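Alville hall kitchen reopens with washing-up roster

The community kitchen at Alville Hall is back in use after being closed since August, with hirers now asked to wash and put away all trays, boards and plates before they hand back the key.

The kitchen was shut while the sink and drainage were replaced and the cupboards cleared out. The work cost $2844, paid for from hall hire fees and a $1311 grant from the Midia neighbourhood fund.

A new roster took effect on 12 Nov 2024. Groups using the kitchen sign for the serving trays at the start of a booking and sign them back in at the end. Trays are to be scrubbed with a sponge and detergent, rinsed, and left to dry before they go on the shelf. 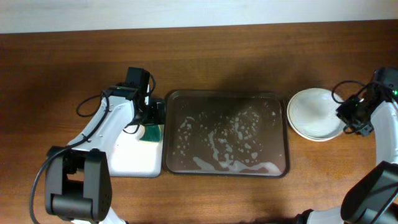 Soap suds on a brown tray, with a sponge on the white piece beside it and a stack of plates to the right. Photo: Alville Hall

The hall lent out its kitchenware 361 times in the past year, mostly for lunches, wakes and the Zasivitz Street market. Trays coming back with dried food on them were the most common complaint from the next group in. Several were thrown out during the clean-up, along with a box of odd lids — replacements cost $387.

Scouring pads are allowed on the trays but hirers are asked to go lightly on glossy surfaces. Sponges and detergent are kept under the sink. Tea towels are no longer supplied and groups should bring their own.

Hire rates have not changed. Bookings for the summer holidays are open at the hall office, next to the Þrastardóttir bakery.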